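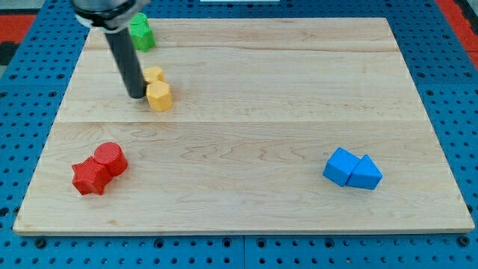 Small shop automation > Buying and budgeting
Thread: Second arm for block sorting, does this budget make sense?
Started 28 August 2020

benchdog_ken
I've been asked to sign off on a second arm for our sorting bench and I don't like the numbers. Looking for people to poke holes before I send it back upstairs.

The job is light. Printed blocks, mixed shapes, four colors, and the arm pushes them around on a board until like colors are together. No lifting. The tool is a plain dark rod with a rounded tip. Picture at the top is our bench with the existing arm on the job. You can see the blocks paired off by color, yellow near the tip, red down at the left, blue over on the right, green tucked in behind the wrist.

We have quotes from three vendors. Ciron wants to sell us the same class of arm we have, plus a "deployment package". Oltis is cheaper on the arm and charges for software seats every year. MacBrayne sells refurbs with a short warranty. All of them assume I need a gripper, and all of them put it on the quote after I said twice that I don't.

My feeling is that we don't need a second arm at all. The one we own sits idle more than anybody upstairs wants to hear. Tell me I'm wrong.
- Kenneth Lamont

torqueless
You're not wrong about the gripper. Strike the line. If they tell you it's bundled, ask for the price without the bundle and watch how long that takes.

On the second arm I'd need to know what idle means. Idle overnight is one thing. Idle at 2 in the afternoon while somebody resets the board by hand is another.

benchdog_ken
Second kind, mostly. Somebody walks over, scatters the blocks, walks back. Then they get a phone call.

torqueless
Then your bottleneck is a person with other things to do, and a second arm gives that person two boards to walk to. I wouldn't sign it.

Bit-na Noh
I'll argue the other side. I ran a two-arm bench for a while and the second arm paid for itself in days we didn't lose. When the first one faulted we kept going on the other. Kenneth, how many working days did you lose in July?

benchdog_ken
Eight. Before anyone jumps on it, most of that was waiting on a cable.

Bit-na Noh
Eight working days in a month is a lot! Whatever the reason was, the bench was down. You can't put "it was only a cable" in a plan as if it makes the days come back.

torqueless
Or you buy a spare cable. I'm serious. You're proposing to cover a cable with a whole robot.

Bit-na Noh
Cable this time. Next time it's the controller, and you don't keep one of those in a drawer.

gantry_gus
I keep one in a drawer. Well, a cabinet. MacBrayne will sell you a refurb controller by itself if you phone them, it isn't on the site. Mine came with a 105 day warranty, which is a strange number, but they honored it when the teach pendant port died.

Can't speak for their arms. Never bought one.

benchdog_ken
That's useful, thanks. I hadn't thought to ask for parts only. Their rep never brought it up.

torqueless
Reps don't bring up the small sale.

What does the Ciron deployment package get you? I've seen that phrase on quotes before and it covered anything from two days on site to a PDF.

benchdog_ken
Copied from the quote:

"Deployment package: site readiness review, mounting consultation, application start-up, 3 remote sessions."

We already have a mounting surface. It's a perforated steel bench top and the

Edit: fat fingers, posted too soon. Strike "steel", I never checked what it is. It's a blue perforated top, holes in rows all the way across, and the board sits right on it. I don't need consulting on how to put a bolt through a hole.

Bit-na Noh
I'd keep the start-up item if they'll break it out. The rest I agree is padding.

One thing though, is that board fastened? If it isn't, and you add a second arm, you need to budget for locating it properly. We had a board creep on us over a few weeks and spent a long time blaming the camera calibration. All the pushes were landing a little off and every one of us had a different theory.

benchdog_ken
It isn't clamped. It's a maple board and it's heavy enough that I never worried. I'll put a couple of stops on the list, that's pocket change next to the rest of this.

moss_and_solder
Dumb question from someone who doesn't do this for a living. Why is the board wood? Wouldn't the grain pattern mess with the vision? Those are pretty busy swirls along the lower part.

benchdog_ken
Not dumb. It was what we had, and strong colors on pale wood separate fine. Red, blue and green give us no trouble. Yellow is the one I watch, it's closest to the wood. I priced a matte white sheet to go over it and then never bought it.

moss_and_solder
So the cheap fix is also the one that's been waiting. Sounds like my garage.

firkix_user_2
We're on Firkix for scheduling and I'd point out that none of these quotes seem to include the hours your own people put in. When we added a machine we budgeted the purchase price and a bit for shipping. Then came the floor plan change, the new outlet, the risk assessment for two arms that can reach into the same space, and the afternoons spent arguing about all three. If you only compare the vendor totals you'll pick Oltis every time and regret it by the second renewal.

torqueless
Seconding that on Oltis. A yearly seat charge on an arm that pushes blocks is hard to swallow. Ask what still runs if you let the seats lapse. Get it in writing.

Bit-na Noh
Third that, and I'm the one in favor of buying. If I were spending your money I'd go Ciron, no gripper, no package except the start-up, and I'd put the second arm on its own board so you don't get into shared reach at all.

benchdog_ken
Floor space says no to a separate bench. I could maybe fit another board on the same top, but then we're back to the reach question.

torqueless
Which is another reason to wait. What does it cost to hire somebody part time to reset the board and log the runs? Did anybody upstairs price that?

benchdog_ken
They did not. Headcount comes out of one budget and equipment out of another, and the equipment one has money in it. I think you've all worked somewhere like that.

gantry_gus
Yep.

Bit-na Noh
Then you may end up with the arm whether it makes sense or not, and you might as well get a decent one out of it. I know how that sounds. I've also seen people hold out for the right answer and get neither.

torqueless
I'd still make them say no to the spares first. Put both in the same memo, spares and a reset plan on page one, second arm on page two with the real cost including hours. If they skip to page two that's on them.

benchdog_ken
OK, here's what I'm sending back.

Page one
Spare cable set
Refurb controller from MacBrayne, parts only
Stops for the board
Matte sheet, if I can find the old quote
Someone's time for resets, logged for a month so we have a utilization figure that isn't my gut

Page two
Ciron arm, gripper deleted, start-up only
Risk assessment for shared reach
Internal hours, my estimate, labeled as an estimate

Oltis gets a polite email about lapsed seats. If the answer is good I'll add them back in.

Bit-na Noh
I'd sign that. I still think you'll want the arm by spring.

torqueless
I'd sign page one.

moss_and_solder
Will you post what they say? I'm curious about the Oltis answer more than the arm.

benchdog_ken
Will do. Oltis rep is out until next week according to the auto-reply.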